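Open day at Trindden: "come back when it misses"

Posted November 12, 2022

Got to the Clidmont building late, parking was a mess, and the talk had already started. Small room, folding chairs, coffee gone. The lead engineer on the Ikis project agreed to talk between demo slots as long as I left names out. Fine by me. What follows is from my notes, tidied a little.

Trindden has had the arm work going since March. Short tasks on a bench, over and over. Knobs, levers, slots, blocks. "It's dull if you watch for five minutes," the engineer said. "Watch for an hour and you start rooting for it."

I asked about all the square black-and-white markers. They're on the blocks, on the flat card, on the fixtures. "Those tell the software where a thing is and which way it's turned. We shift a fixture over a bit, it finds the markers, it works out the new spot. Without them we'd be measuring all day." 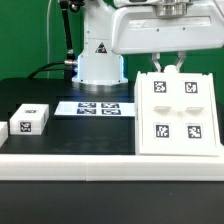 Does the arm need the markers for every job?

Only for the jobs on this bench. The team wants to drop them one task at a time and let the cameras cope with plain objects, starting with the blocks.

Back to the engineer, who by now was eating a sandwich standing up. How many runs so far? "Logged, 936. Of those, 272 we threw out." Thrown out why? "Bad light, a cable in the way, somebody leaned on the table. You keep the failures that are real failures. The ones that are our fault tell you nothing."

Each demo slot ran 30 minutes and they took questions all the way thru, which I liked. A kid up front wanted to know if it gets tired. "No, but we do."

The lever gave them the most grief, apparently. A knob is forgiving, you come down over it and close. A lever sticks out and the fingers have to arrive at the right angle. "Come in too shallow and you slide off. Too steep and you hit the panel." They look at the close-up view from the gripper a lot for that one. The side camera can't judge the last bit of the approach, the engineer said, so that view is where most of the arguing happens.

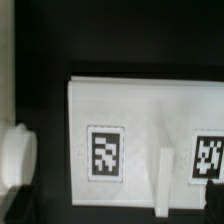 What the visitors asked

Mostly jobs. Will it take them, whose, when. The engineer didn't duck it. "I can't tell you it won't change some work. I can tell you what it does today, and today it's doing levers." A man who said he used to pack for Ó Conaill asked about speed. Slower than a person, was the answer, and they weren't pushing it with the public in the room.

Somebody asked why the fixtures are so plain and white. "We make them ourselfs. If one cracks we want another one by lunch."

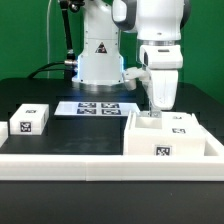 Next visit

There are 2 more open sessions planned, same building, sign up at the front desk. Dates weren't fixed when I left. I asked what I should look for if I come back. "Come back when it misses," the engineer said. "See what it does next. That's the part we're working on." Then the next group came in and I lost my chair.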